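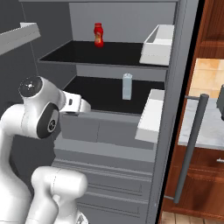
Can the Skerker mounting kit be fitted to a home workbench?
Any solid timber or steel bench top with 80 mm of clear depth behind the front edge will take it, provided the top is at least 12 mm thick.

Skerker Bench and Cart Mount for light robot arms

The Skerker is a bolt-down base for people building an arm setup in a garage, spare room or shared workshop. It comes as a flat steel plate, a riser post and a cable guide. The plate is powder-coated grey and drilled for Vorketti and Mofokeng base patterns. Other patterns can be drilled on request.

Most buyers want an arm to work at a fridge, cupboard or bench. Before you drill anything, run the reach in simulation with the free Dindon kitchen model. It has a fridge with two black shelves, white door bins and a crisper drawer, with a ketchup bottle and a milk carton standing on the shelves as targets. Shelf heights can be changed to match your own fridge. Try the lower shelf first and check that the elbow stays clear of the door bins – the wrist usually has room to spare.

In the box
Base plate
Riser post, 50 mm outside diameter
Cable guide and two clamps
Bolts, washers and a hex key

Not included
Arm, gripper, controller, power supply

Fitting
Mark out from the paper template, drill, and bolt through with the large washers underneath. Tighten the bolts in a cross pattern and check them again after the first hour of running. Rental kitchens and particleboard tops need the clamp version – ask before ordering.

Price
$269, GST included. Pickup from the workshop on Tuesday afternoons, or post at cost. Colour matching is extra.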